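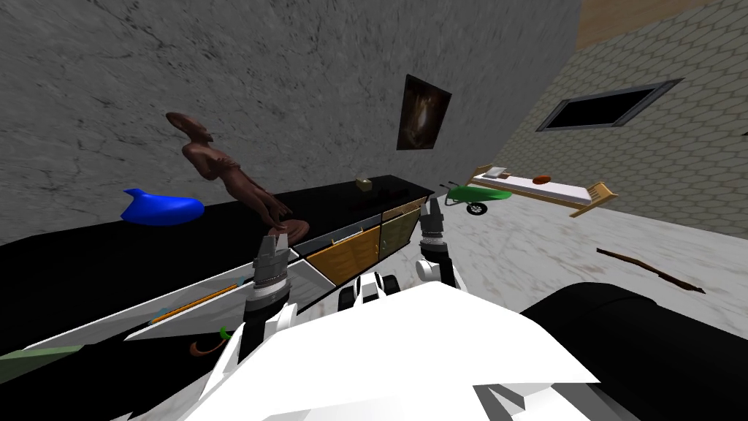

Ajith wrote in to ask where all the dust goes when a factory cuts wood, and does it just pile up till someone sweeps?

By Sumathi Nambiar
28 Feb 2019

Good question Ajith! Some gets swept. Most of it never hits the floor – it gets sucked away through pipes.

OK so. A saw has teeth. Every tooth bites off a tiny crumb of wood. Lots of teeth, spinning fast = lots of crumbs. The big ones are chips. The tiny ones are dust, and dust floats. Bad for lungs. Can catch fire too.

So next to the saw there's a hood, like a wide mouth. Behind it a pipe. At the far end, a fan, pulling hard.

But then the air is full of dust, right? First stop is the cyclone. It's a tall metal cone. Air goes in at the side and whirls round and round, and the heavy chips get flung at the wall, slide down and drop in a bin. Last stop, the filter. Long cloth bags – air gets thru, fine dust gets stuck. Then the bags get a shake.

The Chacko door factory in Grirnville has 18 saws and 12 filter bags. Each bag is taller than your teacher.

And the chips? Squashed into little logs for heating, or put down as beding for horses.

Try it: stir some pepper round in a glass of water. Where do the bits go when you stop?

Questions? Write to Iker Kids, PO Box 644, Nirnholm | © 2019 Iker Kids | Back to top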